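Putting the Cables in Order

For the last week of the year I always choose one small job that I have avoided for a long time. This year it was the cables. We have a box in the hall, a quite big one, and every charger, extension cord and adapter since we moved here in May has gone into it. When I pulled one cable, the whole box came up with it.

So I emptied it, and I decided that each thing must either get its own place or leave the house. I gave myself one afternoon. It took two, but the second was short.

My rule for a power strip is simple. The cord goes around the body of the strip, in wide loops, and the end stays outside where the hand can find it.

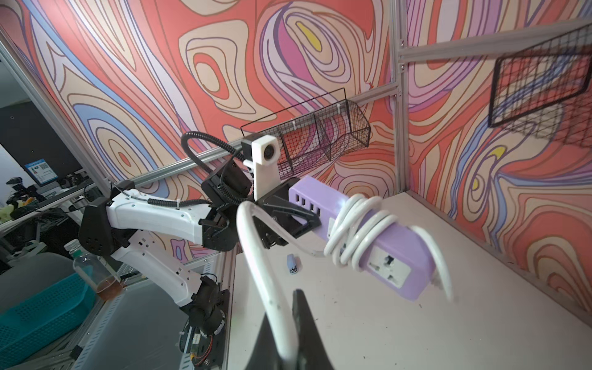
Before, I used to fold the cord into a tight bundle and close it with a rubber band. I don't recommend this. The rubber gets old and sticky, and the cord keeps the sharp bends for a long time. My father wound everything between his elbow and his thumb, which looks very professional, but then you have a separate ring of cord that slides off and meets the other rings. I prefer the wide loops. They are not beautiful, but they hold.

The purple strip is my favorite of them all, and I am a little ashamed to have a favorite power strip. It has USB ports as well as normal sockets, so it can replace two chargers on a trip. It will live in the drawer near the door, together with the travel bag.

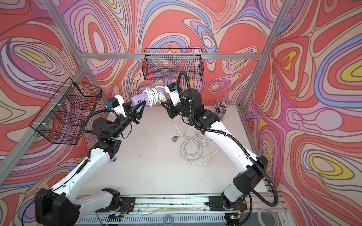
Kairys
Monday, December 25, 2023

The loose white cords are another question. A cord which has no body to go around must be wound around itself, and this I still do badly. I start with a nice circle and finish with something like an egg. For the moment I lay them flat, find both ends first, and only then begin. If you begin from the middle, you will make a knot – I have tested this many times.

Pencils and pens need only one holder, standing in the corner. I had three at home, and in the other two were mostly dry markers and one spoon.

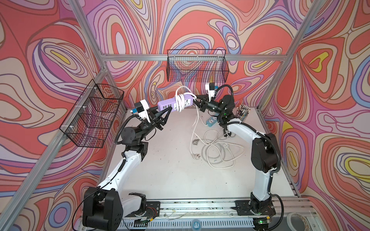 I also want to say something good about wire mesh baskets. You see at once what is inside, the dust falls through, and they can hang, so the table stays free for work. The ones with compartments are better for small things like clips and batteries. For cords I would take a plain one, without dividers.

But please don't fill a basket on the first day only for the reason that it is empty. I did this in our old apartment, and in one month it was the hall box again, only higher on the wall. Now I leave space, and I wait to see what I really look for during the week.
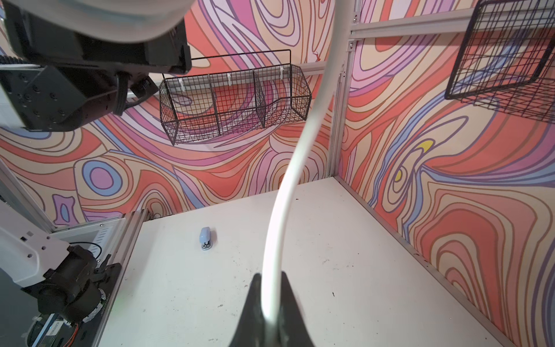 The stapler gets to stay on the table. I thought about the drawer, but I use it for bills and for the recipes I print, and a stapler in a drawer is a stapler I will buy again.

At the end I had 9 cords to give away, and one gray adapter that fits nothing we own. I put it back in the box. Next week I will do the shelf under the sink.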